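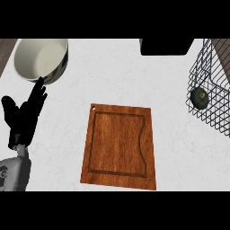
Kitchen counter sim, hand keeps nudging the bowl

etunton_mk
Garage build, evenings only. Before I let the real arm near real dishes I'm running it all in sim first. Task is simple, reach for the bowl, pinch the rim, lift, set it on the cutting board. Reach is fine. Then thumb and fingers don't close evenly and the bowl scoots off toward the back. 2,000 tries overnight, 83 good lifts. Pretty sad. Ideas?
- Mihret

waststead
friction. what's the bowl set to? outside of it looks glazed to me, if you left the default its prolly way too slick or way too grippy

etunton_mk
Default. Same for the countertop, never touched either one.

jkramer
I don't think it's friction. Look where the fingers are, right down by the near side of the bowl. You're coming in low and pushing before you pinch. Raise the approach, drop the thumb inside the rim, then close.

waststead
and if friction is off he'll still lose it on the lift. fix that first

jkramer
She. And no, I had this exact thing on the Jirkaseck rig in June. Spent a week on friction numbers, got nothing. Changed the approach, done in an evening.

waststead
sorry Mihret. still say friction tho

potlid500
Is the basket a solid lump for collisions or actual wires? Mesh like that ate my frame rate. If you're not picking the green thing (squash? melon?) just swap in a plain box shape for the whole basket

etunton_mk
Actual wires, ugh. Will swap. Squash is for later, and reaching in past that wire scares me.

potlid500
yeah leave that one for last

etunton_mk
OK ran both. Friction only, no real change. Higher approach with thumb inside, 500 tries and way more lifts, didnt save the log like an idiot so no number. Box basket also runs a lot faster. Now it drops the bowl half on the groove in the board and it tips.

jkramer
Told you. Aim for the middle of the board, and open the fingers slower.

waststead
fine. but try friction again NOW with the new approach, two things can be wrong at once

etunton_mk
Fair. Queued for tonight, 3,379 tries, saving the log this time. Will post it after work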